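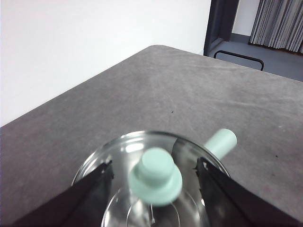 My new novel, The Idow Lamp, is out this November

Well, I've done it again. After three years, 211 index cards and a quantity of toast I'd rather not think about, my second novel is finished, printed and sitting in boxes in my hallway. It's called The Idow Lamp, it's published by Zurach Press, and my editor has very kindly let me write my own press release, on the condition that I mention the title near the top. There you go, Dikel. Done!

If you haven't come across me before, hello. I'm Violeta Ojeda. I write fantasy mysteries with ghosts in them, and my first book, Salt for the Ferryman, came out with Zurach in a first run of 900 copies. It sold out (slowly, and then rather quickly, when a reading group in Leeds got hold of it and told all the other reading groups), and quite a few of you wrote to ask when there'd be another. Some of you wrote more than once. You know who you are.

So what's the new one about?

Marisa Tey repairs lamps. She has a tiny workshop up a steep lane in Toledo, she's good at her job, and she minds her own business, which her mother says is why she's still single. Then a man comes in just before closing with an old brass lamp wrapped in a towel. He pays in advance, gives his name as Idow and says he'll be back at nine the next morning. He isn't. He's been found at the bottom of the river gorge, and the police say he has been dead for a week.

Marisa lights the lamp, as anyone would, and finds that it shows her the last room its owner stood in. There are four people in that room. One of them is her landlord.

From there it gets complicated. There's a retired judge who can't cross running water, a family of bell-founders who have been keeping something quiet for a very long time, and a ghost called Benito who haunts the bakery next door and is furious about the price of bread. Benito was meant to be in one chapter. He's now in nineteen of them, and I've stopped arguing with him.

It's a proper whodunnit. I wanted readers to be able to solve it if they pay attention, so every clue is on the page before Marisa works it out. My sister guessed the killer at chapter twelve and was unbearable about it for a month. My husband got to the last page and said "Who?", so I think I've pitched it somewhere in the middle.

Why Toledo?

I went for a long weekend and got lost. I'd gone out to buy plasters, and an hour later I was standing in a little square I've never managed to find again, with swifts going mad overhead and somebody practising the trumpet very badly behind a shutter. I sat on a step and wrote the first page on the back of the pharmacy receipt. Most of that page is still in the book, trumpet included.

I've been back several times since and walked Marisa's routes with a notebook. I've moved a few streets to suit myself and invented a bridge, so please don't use the novel to find your hotel. The map at the front is a map of my version – it has the bakery on it, and the lamp shop, and a small cross where something unpleasant happens in part two.

How it got written

Slowly. I work part time in a school office, so the book was mostly written between five and seven in the morning at the kitchen table, in a dressing gown, with the dog leaning on my feet. The first draft had a completely different murderer. I'd got all the way to the final chapter before I realised she was in hospital on the night it happened (I'd put her there myself, in chapter eight, for a joke about jelly). I moaned for a fortnight, then took the whole back half apart on index cards on the living room floor and started again.

The second murderer is much better. I feel a bit sorry for the first one, and she's been promised a decent part in book three.

I owe a lot to the people at Zurach, who are a very small press with very strong opinions about commas. They let me miss one deadline without a word and a second with only a few words. The cover is all theirs too: deep blue, with the lamp in gold foil and a thin curl of smoke that runs over the spine and turns into the lane on the back. I may have stroked the first copy. I may still be doing it.

Do you need to have read the first book?

You don't. The Idow Lamp has a new city and a new heroine, and it stands on its own two feet. If you did read Salt for the Ferryman, keep an eye out for a woman with a green suitcase who gets off a train in chapter five. She isn't named, but I think you'll know her.

It's a fairly gentle sort of scary. There are murders, obviously, and there's one scene in a cellar that I wouldn't read late at night with the window open, but there's no gore to speak of and the cat is fine. I was asked about the cat by every single early reader, so I'm telling you all now.

Where to get it

The Idow Lamp will be out in November in paperback and as an ebook. Any bookshop should be able to order it for you, and your library can too if you ask nicely at the desk. There's also a special signed edition of 100 numbered hardbacks, sold only through the Zurach website, each with a short extra story tucked in the back. The story is about how Benito died. It involves a sack of flour and a grudge, and he comes out of it worse than he'd like.

An audiobook is on the way as well, but we're still choosing the reader. I've been listening to auditions while doing the ironing, and I've never had such flat pillowcases.

For the press

Review copies are ready to go now, on paper or as a file, and you can ask for either through the press page on the Zurach website. I'm very happy to do interviews, guest posts, podcasts and bookshop evenings. Mornings before seven are out, as I'll be writing, and I do have to be at the school until three, but after that I'm all yours. I can talk about ghosts, plotting a mystery backwards, writing around a day job, and how to mend a brass lamp, which I did learn to do properly for this book and am now rather boring about.

An extract from chapter one is available for reprinting. Please don't run anything past chapter three, though, as there's a surprise at the end of it and Dikel will be cross with both of us.

Violeta Ojeda lives by the sea with her husband and an elderly dog. The Idow Lamp is her second novel.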